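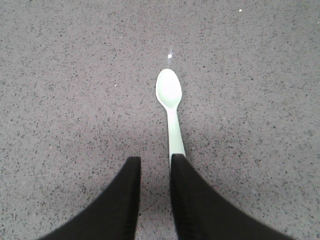 Station view, spoon placement task, wrist camera.

Staff Forum > Workplace Change > Umudness Kitchen Automation

Topic: Two-arm station and the revised duties for kitchen attendants

Nurner_Operations
Posted 2 October 2024

Colleagues are advised that the two-arm station at the Umudness site will remain in service through the next roster period. The station handles utensils and small bowls at the counter. During August it completed 1,915 placements, against a planning target of 4,000. The shortfall is attributed to stoppages and to the time required for resetting items by hand.

No position will be removed as a result of the station. Kitchen attendants assigned to it will be classified as station attendants for the length of their shift and will be paid at their existing rate. Comments on the draft duty statement are invited in this thread.

tray_line_east
I thank Operations for the notice. I wish to record that the draft duty statement does not describe the work as it is performed. An attendant at the station sets out the spoons and bowls, watches the arms, stops them when required and sets the items out again. The draft says "general oversight". Staff who previously spent a shift moving between the sink, the counter and the servery now stand in one position for most of it, and several have raised this with me.
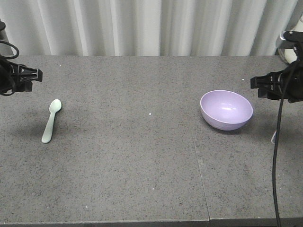 Counter layout at Umudness with both arms clear of the spoon and the bowl.

Clukwood_Rep
I support the previous post. At Clukwood we were given the same assurance on classification, and it has been honoured. What changed was the pace. Attendants took their breaks when the machine was paused for service, which was convenient for the machine and not always for them. I would ask that break times be written into the duty statement as fixed times.

I would also ask how the figure of 4,000 was set. If it was taken from the supplier's material, it should not be used to assess a team of people.

Nurner_Operations
The target was set internally before installation. It applies to the station and will not be used in any staff review. The point on breaks is accepted and will be put into the next draft.

dishroom_senior
I must disagree with some of what has been said. I have worked in this kitchen for a long time and my wrists are better for having less sorting to do. Standing in one place is a fair complaint, and a mat and a stool would deal with most of it. I would not want the station withdrawn because the paperwork was written poorly.

tray_line_east
Withdrawal has not been proposed by anyone in this thread. A stool was requested in August and has not been supplied. My concern is that we are describing skilled watching as if it were idle time. The attendant has to judge whether a grip is going to hold before the arm lifts, and that takes practice. New starters were given 3 hours of training, and in my view that is not enough.

Salehi_Training
For the information of members, the Salehi course for station attendants is now 32 hours in total, spread across paid shifts. It covers safe stopping, clearing the counter, cleaning of the fingers and reporting of faults. The 3-hour session mentioned above was the site induction and was never intended to replace the course. I accept that this was not made clear to staff when they started.

Clukwood_Rep
Is the course open to casual employees? At Clukwood it was limited to permanent staff for the first intake – the casuals then could not be rostered to the station and lost shifts.

Salehi_Training
It is open to all employees on the Umudness roster, including casuals. The enrolment form will be corrected, as it still refers to permanent staff only.

servery_nights
One matter has not been covered. The bench beside the cooktop is used by the night team for the late meal. If the arms are working on that side, we cannot use the burners, and supper is delayed. I would like an agreed rule on who has priority and at what hour.
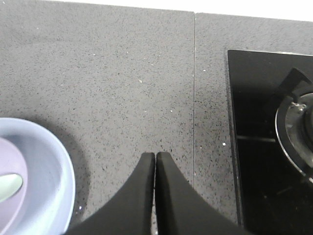 Interim Arrangements

Nurner_Operations
Having considered the comments to this point, Operations will apply the following until the duty statement is final.

Breaks for station attendants will be taken at fixed times shown on the roster. The station will be stopped for the break if no relief attendant is present.

The cooktop side of the bench is reserved for the night team from the start of their shift. The arms are to be parked before any burner is lit.

A stool and a standing mat will be ordered this week.

The words "general oversight" will be replaced with a full list of tasks, to be drafted with two attendants from the day team and one from nights.

servery_nights
Thank you. Please confirm who parks the arms. None of the night team has done the course, and I do not wish them to be asked to.

dishroom_senior
The day attendant should do it before handover. It was done that way last week without difficulty.

tray_line_east
Agreed, provided the time is counted as part of the shift. At present it falls after the finish time.

Nurner_Operations
That will be raised with payroll and a reply posted in this thread.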